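Speaker notes -- "Sweeping Up: Floor Care in Shared Workrooms"
Elvia Maldonado
25 April 2023
Building services day, Mollah Hall

Slide 1. Title
Say hello, say where the restrooms are. Slides go out by email afterward, so people don't need to copy things down. Questions are fine at any point.

Slide 2. Who I am
I run floor care for the Mendar building. Two floors of shared workrooms, a print room, a kitchen at each end. Before that I did nights at Nusten for six years, which was mostly carpet. Mendar is mostly hard floor, dark green, sealed with a gloss finish. I'm going to talk about hard floor only. If anyone came for carpet, see me at the break.

Slide 3. What we sweep
The workrooms have 140 desks between them. Most of what ends up on the floor comes from the desks: paper dots from hole punches, crumbs, staples, bits of tape, pencil shavings, dried mud from shoes in winter. Very little of it is heavy. It moves when you walk past it, and it collects against the desk legs.

Ask the room: what turns up most on your floors? Take two or three answers. At Floter it was coffee grounds, if somebody from Floter is here they can tell that story.

Slide 4. Dark gloss floors
A dark gloss floor shows dust more than a light one does. It also shows streaks, footprints and the edge of wherever you stopped. Stand by the window and look across the floor toward the far wall. Looking straight down you miss half of it.

Don't mop before you sweep. I still see this every month. The grit goes into the mop, the mop goes across the finish, and by July you have gray paths between the desks. Recoating the large workroom cost us 3,000 dollars the last time, and we had to clear the furniture out for it.

Slide 5. Broom and pan
Plain kit. Soft broom with flagged bristles, a hand brush, a dustpan with a straight front lip. Check the lip. Run a thumb along it before the shift. If it has a nick, dust goes through the nick and you get the little line on the floor that you chase backward across the room.

I prefer a pan in a color that stands out from the floor. People leave pans under desks, and a dark pan on a dark floor gets kicked.

Slide 6. Setting the pan down
The pan goes on the floor first, open side toward the pile, and then you bring the pile to it. Keep the lip down along its whole width. Tilt the handle up a little and the lip sits flatter -- tilt it too much and the back of the scoop lifts and everything you already have slides out again.
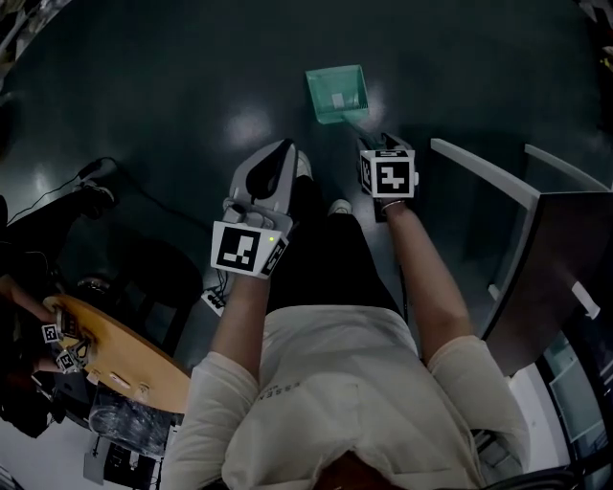

Feet matter more than people expect. Keep them behind the pan and a little apart. If you step forward to reach the last of the pile you push air ahead of you, and the light dust goes under the next desk. Move the pan back a few inches and brush again. Two short passes beat one long one.

Show this at the front with the demo pan and the cup of paper dots. Have someone from the second row try it. Allow five minutes.

Slide 7. Desk legs
Our desks have metal frames with angled legs. The broom doesn't fit well where the leg meets the floor, so that corner gets the hand brush. Brush out from the leg into the open floor, then sweep as usual. Don't drag the desk. We found scratches at more than 100 desk feet when we did the last survey, and those were from well-meaning people pulling desks out to clean behind them.

If a felt pad is missing, write down the desk number and leave the desk where it is.

Slide 8. Cables and small things
Look before you sweep. Chargers, remotes, cables, earbuds. Pick up anything loose and put it on the nearest desk, never in a drawer. Cables that are plugged in stay plugged in: lift with one hand, sweep under, lay it back down where it was. I don't allow unplugging at all. We lost someone's overnight print job that way and I heard about it for weeks.

Slide 9. Emptying
Empty the pan after each row. A full pan spills on the walk to the bin. Lower it into the bag before tipping, tap once, done. Wipe the pan at the end of the shift with a damp cloth and let it dry before it goes back on the hook. Dust sticks to a wet pan and then drops on the next person's floor.

Slide 10. Order of work
High to low, far wall to door. Desks wiped, then floor swept, then floor mopped. Kitchens last, with their own broom. The kitchen broom has red tape on the handle and does not come into the workrooms.

(If running short on time, skip to 12.)

Slide 11. Training new people
First shift they follow someone. Second shift they do one row and we look at it together from the window side. I don't time anyone in the first month.

Slide 12. Questions
Likely ones: why no vacuum (noise, people are working until late), what finish we use (ask me for the sheet), how often we mop (twice a week, kitchens daily).

Collect the demo pans before people leave. Handouts are in the blue folder.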